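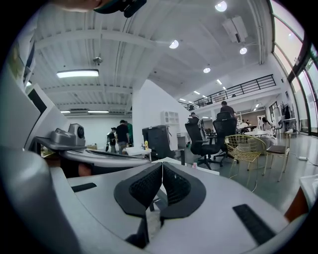
Ziffer 4.2 der Betriebsanweisung lautete: Vor jeder Aufnahme ist der Greifer vollständig zu schließen und wieder zu öffnen. Genivaldo Magalhães hatte den Satz selbst geschrieben, in der dritten Fassung, und er hielt ihn für den einzigen gelungenen im ganzen Dokument.

Die vierte Fassung lag seit dem Morgen im Verzeichnis. Sie trug das Datum 4/6/25 und stammte von Sarken. Ziffer 4.2 hieß dort: Vor jeder Aufnahme soll der Greifer geschlossen und geöffnet werden.

Er las die Stelle zweimal. Dann schrieb er eine Anmerkung an den Rand: »soll« sei keine Anforderung, sondern eine Empfehlung, siehe Begriffe, Abschnitt 2. Das Wort »vollständig« fehle. Er bitte um Begründung.

Die Antwort kam nach der Mittagspause. Bei Erside habe man die Prüfung in der Praxis als zu streng empfunden. Von 1000 Aufnahmen seien 49 verworfen worden, in denen allein der Nachweis nach 4.2 fehlte. Die Daten selbst seien brauchbar gewesen. Gezeichnet: Guerra, Qualität.

Magalhães öffnete die Liste der 49 Nummern und sortierte sie nach Gerät. Achtunddreißig Einträge gehörten zu Gerät 201. Er ließ sich das Wartungsblatt geben. Letzter Nullabgleich im September, Unterschrift unleserlich, Feld »Öffnungsweite« leer.

Er ging hinunter, holte Gerät 201 aus dem Regal und schloss den Griff. Die Finger berührten sich an den Spitzen. Weiter unten blieb ein Spalt, in den er die Kante seines Ausweises schieben konnte. Er maß ihn mit der Fühlerlehre, trug den Wert ein, wiederholte die Messung und trug denselben Wert noch einmal ein.

»Ist es kaputt?«, fragte Guerra, die ihm gefolgt war.

»Es ist außerhalb der Toleranz.«

»Und wer damit arbeitet, merkt das nicht?«

»Wer vollständig schließt, merkt es.«

Sie nahm ihm das Gerät ab und schloss es selbst. Sie hielt es gegen das Fenster und betrachtete den Lichtstreifen länger, als nötig gewesen wäre. Dann fragte sie, wie viele Aufnahmen insgesamt mit 201 entstanden seien. Er nannte ihr die Zahl nicht, weil er sie noch nicht geprüft hatte.

Das Gerät bekam einen roten Anhänger. Flirkeo, der Lieferant der Fingerpolster, erhielt eine Mängelanzeige mit beiden Messwerten. Sarken zog die vierte Fassung zurück, ohne Kommentar, wie es im Änderungsdienst vorgesehen war.

Am Abend legte Magalhães die fünfte an. In Ziffer 4.2 setzte er »ist« ein und »vollständig«. Danach saß er eine Weile vor dem Feld »Grund der Änderung«, für das die Vorlage eine einzige Zeile vorsah, und schrieb: Siehe Gerät 201.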